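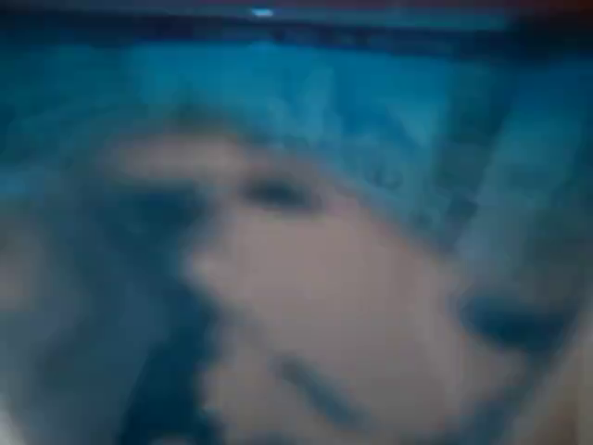

第8章 示教数据的录制

8.1 适用范围

本章规定使用Skutia示教系统向机械臂演示作业任务的操作方法，包括拖动示教（操作人员直接握持末端手柄引导机械臂）和遥操作示教（操作人员通过主手远程控制机械臂）两种方式。机械臂的安装、接线和首次上电见第3章，录制数据的回放与导出见第9章。

本章适用于Truvwood公司提供的控制柜及Dokemus录制软件。使用其他版本控制柜的单位，应先核对柜门内侧铭牌，并按随机文件的要求执行。

8.2 人员与场地要求

操作人员应完成本单位的安全培训，并取得示教作业授权。遥操作示教应由两人配合进行，一人操作主手，另一人在从手一侧值守，值守人员不得离开急停按钮可及范围。

示教区域内不得存放与任务无关的物品。地面电缆应固定在线槽内，末端线缆应留有足够余量，机械臂到达最远工作点时线缆不得绷紧。

注意：佩戴宽松衣物、挂绳或首饰的人员不得进入机械臂工作范围。

8.3 录制前的准备

1. 合上控制柜主开关，等待状态指示灯由黄色转为绿色。
2. 依次按下示教器、主手底座和工作台侧面的急停按钮，确认每一处均能使机械臂断开使能，随后逐一复位。
3. 启动Dokemus，在“项目”菜单中新建任务。任务名称应能反映作业内容，不得使用“测试”“新建”等通用名称。
4. 在“末端负载”页面填写工具质量和质心位置。更换工具后必须重新填写。
5. 在“图像”页面确认各路画面均有更新，时间戳与控制柜时钟一致。
6. 将作业物品放置到起始位置，按任务单核对物品种类和朝向。
7. 执行“回到起始位姿”。机械臂运动期间，人员应退至黄色标线以外。

说明：负载参数填写有误时，机械臂在进入拖动模式后可能自行下沉或上浮。遇此情况应立即松开使能键，重新填写参数后再试。

8.4 拖动示教

1. 在“模式”页面选择“拖动”，将阻尼等级设为“中”。初次操作的人员应选择“高”。
2. 一手握住末端手柄，一手托住前臂，将使能键按至中间位置并保持。使能键完全松开或按到底，机械臂均会停止并锁定。
3. 轻推手柄，确认各方向阻力均匀。
4. 按下手柄上的录制键，听到一声提示音后开始演示。
5. 按正常作业顺序引导机械臂完成任务。接近物品时应降低速度，接触物品后保持片刻，再操作夹具开合。
6. 任务完成后，将机械臂引导至物品上方的安全高度，再次按下录制键结束录制。
7. 松开使能键，待指示灯显示锁定状态后，双手离开机械臂。

注意：不得将手指伸入关节间隙或夹具开合面之间。引导机械臂时，操作人员的头部不得位于机械臂下方。

演示过程中出现停顿、碰撞或物品掉落的，应结束当前录制，并在保存对话框中选择“标记为失败”。失败记录不得删除，由数据管理岗统一处理。

8.5 遥操作示教

1. 操作人员在主手前就座，调节座椅高度，使前臂与主手托架平行。
2. 值守人员确认从手周围无人，并以口令“可以使能”通知操作人员。
3. 操作人员在“模式”页面选择“遥操作”，执行“主从对齐”。对齐期间不得触碰主手。
4. 对齐完成后，将运动比例设为1:2，缓慢移动主手，确认从手的运动方向与主手一致。
5. 踩下脚踏开关并保持，从手进入跟随状态。松开脚踏开关，从手停在当前位置。
6. 按录制键开始录制，完成演示后再次按下结束录制。
7. 值守人员在录制期间观察从手和线缆状态，发现异常时应直接按下急停按钮，无须事先告知操作人员。

主手到达活动边界而任务尚未完成时，可松开脚踏开关，将主手移回中间位置后重新踩下，从手将由原位置继续跟随。该操作会在记录中形成一段静止数据，软件在导出时自动标注，操作人员不必重新录制。

注意：通信中断时，从手将保持夹持状态并锁定。恢复通信后，应先由值守人员确认物品未滑脱，再重新执行“主从对齐”。

8.6 录制数量与命名

每项任务的有效记录不得少于11条。各条记录之间应改变物品的起始位置，改变范围以任务单规定的区域为限。同一操作人员连续录制8条后应休息，休息期间机械臂应处于断开使能状态。

记录文件由Dokemus自动编号，操作人员只填写“备注”一栏。备注应写明所用工具、示教方式以及与任务单不一致之处。没有不一致之处的，填写“无”。

8.7 常见提示代码

代码82：末端负载与设定值不符。检查工具是否更换，重新填写负载参数。

代码603：主从位置偏差超限。松开脚踏开关，将主手移回中间位置，重新执行“主从对齐”。连续出现三次的，应停止使用，并联系设备管理部门。

提示“磁盘空间不足”：结束当前录制，将已完成的记录转存至Wijaya数据服务器，确认转存完成后再清理本地文件。

8.8 作业结束

1. 执行“回到停放位姿”。
2. 取下夹具中的物品，放回料盒。
3. 在Dokemus中关闭任务，核对有效记录与失败记录的条数，并填入作业登记表。
4. 按下示教器急停按钮，断开控制柜主开关。
5. 用干布擦拭末端手柄和主手握把，不得使用含酒精的清洁剂。

本章修订日期：2018年8月17日。此前版本中关于单人遥操作的规定同时废止。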